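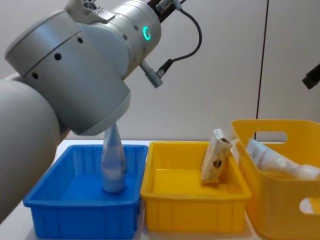
Two-arm sorting cell, Plonemgate shared workshop

Quick page, typing this between jobs. People keep asking at the door what we're up to on the white table so now there's a link I can hand out.

Short version: two arms, trays, baskets, stuff goes from one to the other without anybody touching it. Sebastian Grecu does the wiring and most of the swearing. Gheorghița Roman does the code. I do brackets, cables, trays and this page. Kamil Štěpánek lends us the good torque wrench and wants it back.

Bottle in the blue tray, packet in the yellow

Left arm over the blue tray, green ring lit on the wrist. Bottle is the pale blue one - see-through blue on blue plastic, worst thing we could have picked and so we picked it. Packet with the little brown heart is standing up in the back corner of the yellow tray, tall yellow basket with the bag in it off to the right.

Cable loop

Black cable off the wrist, big loop, back in to the gray connector underneath. Loop is big on purpose. First version was short and neat and went tight as a guitar string every time the wrist turned over. Went up 200 mm in length and stopped worrying. Yes it can catch on things. Gheorghița put a keep-out zone in for it, Sebastian wants a clip halfway along. Clip is printed, not fitted, don't ask me where it is right now.

Trays

Same shape both, shallow, ribs on the outside. Blue and yellow so we can shout across the room and know which one we mean. Trays butt up against each other on the table, no gap. Had a gap before and a packet went down it and stood there on edge for a whole run while the arm kept grabbing at air.

Want to fix them down. Options so far:
double sided tape - holds fine, horrible to get off
printed corner stops screwed to the table - Costel Nistor says no holes in the table, fair enough, his table
printed corner stops, clamped - probably this

Taller basket

Flared sides are a pain. Path has to come in higher and drop straight down or the fingers touch the rim. Handle cutouts are useful though, you can hook the basket in the same spot each time if you make a tab for it. Tab v1 snapped. v2 is thicker and so far so good.

Bag in there is also a test item. Bags are hard!! Nothing to grab and then too much to grab. Not even trying that until the bottle is dependable.

Where it's at

Friday, July 3, 2020. Ran the bottle all evening, left arm only. 92 good picks before I had to lock up, 3 drops, all three of them me moving the tray and not telling Gheorghița. She is keeping the log now and I am not allowed to touch the tray.

Speed is turned right down, it's slow to watch. Staying slow untill the stops are on.

Right arm moves, homes, opens and closes. Doesn't know where the table is yet. Calibration is next week if Sebastian gets the Monura board back from wherever he sent it.

Settings, for anybody copying us

approach height over trays: 10 cm, more over the basket
grip: lowest force that lifts the bottle, then one notch up
wrist straight down for the bottle, tilted for anything leaning on a wall
home position clear of both trays so you can swap things out with the arms stopped

E-stop is on the end of the table nearest the door. If you're in the workshop and it looks wrong, hit it. Won't be mad.

Still to do

corner stops, clamped
cable clip (find it)
second tab for the basket, the other handle
right arm calibration
label on the Koppel power supply so nobody unplugs it to charge a drill again
packet pick from the back corner - fingers hit the wall before they get round the packet, might need thinner tips. Clem McKinnon has some soft plastic offcuts to try

Parts files

Brackets, tab v2 and the clip are in the shared folder under Proltdale, same place as the last project, didn't make a new one. Corner stops go up when they've been printed once and fit. Print the tab on its side, it splits along the layers the other way.

Questions, catch me at the bench most evenings in July or leave a note on the board. More pictures when the right arm does somthing worth looking at.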